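Ridach 212 Nesting Tote, Gray

Sold by Skulstead Storage
Item: Ridach 212
Sold in: packs of 2
Lid: not included (see below)
Status: in stock

We sell a lot of storage, and most of what gets printed on storage packaging is nonsense. The Ridach 212 comes with a sleeve that calls it a "complete home organization system." It's a tote. It has four sides, a bottom and no top. We stock it because it's a decent tote at a fair price, and we've left the rest of the sleeve copy off this page.

What the maker says, and what we think

"Virtually unbreakable." We don't know what "virtually" is doing in that sentence. Ridach gives no drop height, no test temperature and no load for the claim, and when we asked for them we got the sleeve copy back in an email. The walls flex a little when you lift it full, as you'd expect at this price. Leave one in an unheated garage all winter and we would be careful about kicking it in March.

"Holds up to 100 pounds." Sitting on a floor, maybe. Carrying is another matter. The rim is what you hold it by, and the rim will dig into your fingers long before you get anywhere near that number. If you need to move heavy loads, buy a smaller tote and make two trips.

"Stacks and nests." Half true. Empty, they nest, and they come apart again without a fight, which we can't say for the Imeck totes we used to carry. Full, they don't stack, as there is no lid and nothing for the next one to sit on except your stuff. Anyone who needs a stack should look at the Cheema lidded crate, which costs more and earns it.
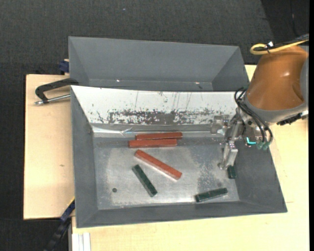

Open totes suit some things and ruin others, and the sleeve is no help in telling you which. They're good for what you reach for often and don't mind getting dusty: garden tools, dog toys, extension cords, shoes by the back door. They're bad for clothes, paper, or anything going into an attic. They also do nothing to keep things sorted. Long pieces and short ones end up sharing the same floor, like the red bars and shorter green blocks in the gray bin here, and at that point you have a pile with walls. Dividers would help. Ridach lists a divider set, but we've tried to order it 3 times and have yet to receive one, so please don't buy the tote counting on it.

Color

Gray only. The sleeve shows a blue one. We have never seen a blue one.

Labels

The label pocket shown on the sleeve is a sticker, and it's not in the pack. Masking tape sticks to the outside well enough. Paper address labels tend to curl at the corners after a while.

Cleaning

Hose, dish soap, rag. The maker says dishwasher safe, which would mean more if it fit in a dishwasher. Skip the scouring pads, as they leave marks that hold dirt.

Outdoor use

The sleeve says "all-weather." An open tote left in the rain fills with water, and this one has no drain holes. You can drill your own, but that ends the warranty. We can't tell you how the gray holds up in full sun over several summers, and we'd be wary of any seller who says they can.

Warranty

Two years from Ridach, covering "defects in manufacture." Cracks are treated as misuse unless you can show otherwise, and we don't know how you would. Our own policy is simpler: if a tote arrives cracked or warped, send us a photo within three weeks and we'll replace it or refund you.

Should you buy it?

If you want a plain bin for a shelf or a closet floor, yes. If you already own totes that work, these won't make you any tidier. Buy one pack first and live with it before ordering over a dozen. We take back unused packs, but you pay the return shipping, and big hollow things are expensive to ship.

Also looked at by people on this page
Cheema Lidded Crate
Skulstead Shelf Liner, cut to length
Ridach 212 Divider Set (out of stock)

Page last checked March 17, 2019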